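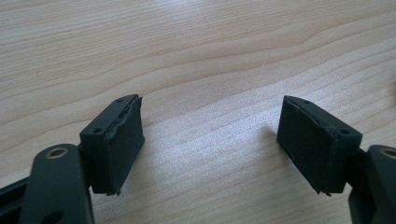
Table Finisher and Bench Hand, Orkon Workshop

2021-11-20 | Posted by Csenge Szabó

Home | Workshop | Tables | Jobs | Contact

Orkon makes wooden tables for homes, small offices and cafes. We are looking for one person to join the finishing room full time, starting in February. There are six of us in the shop now.

The work is mostly tabletops. You will sand, fill, oil and check them before they go to packing. We sell a lot of light-colored tops, and customers who order them look closely at the grain. Scratches that would pass on a dark stain show up right away on a pale one, so you will spend a good part of the day looking across a surface under a side lamp.

What you will do:

- Sand tops by hand and with an orbital sander
- Match boards by color and grain before glue-up, together with Béla Katona
- Apply oil and hard wax, and keep the drying racks in order
- Repair dents and rings on tables that customers send back
- Sweep and empty the dust bags at the end of the shift

What we ask for:

You should have worked with wood before, in a shop or on your own projects. A certificate is fine but we do not require one. You need to be able to lift one end of a large dining top. Good eyesight for color matters, with or without glasses.

Pay and hours:

3000 a month before tax, with 21 days of paid vacation. Monday to Friday, 7:00 to 3:30, half an hour for lunch. Overtime is paid and is rare outside the weeks before the holidays. Work boots, masks and ear protection are supplied.

To apply, write to Csenge Szabó through the Contact page and use reference 1285. Tell us what you have made or finished, and add two or three photos if you have them. We will invite people for a paid trial day in the shop. You will be given one unfinished top and the whole day to work on it.

14 shares | 3 comments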